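Grekham travel bag with drawstring pouch: three weeks in

I paid extra for the Grekham because the Lellville I had before split at the seam.
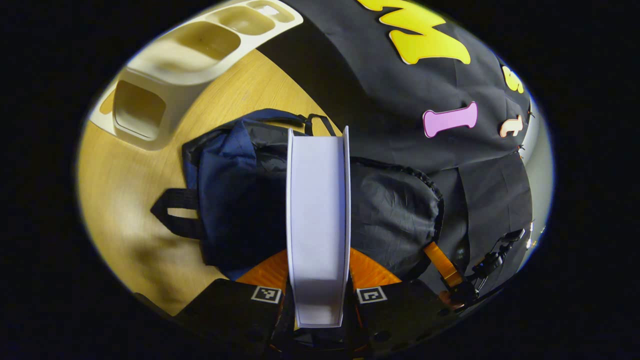
I'm still not sold. The listing calls the navy fabric "structured." It slumps on its side the minute you let go, and it creases if you look at it wrong. The strap clip is plastic, and at this price I expected metal. The side handle is decent. The black pouch is the part I use most, mainly for chargers, though the cord slips when it's full.

Fine for 14 dollars off. Full price, no.

Tapio Seppälä, Wascombe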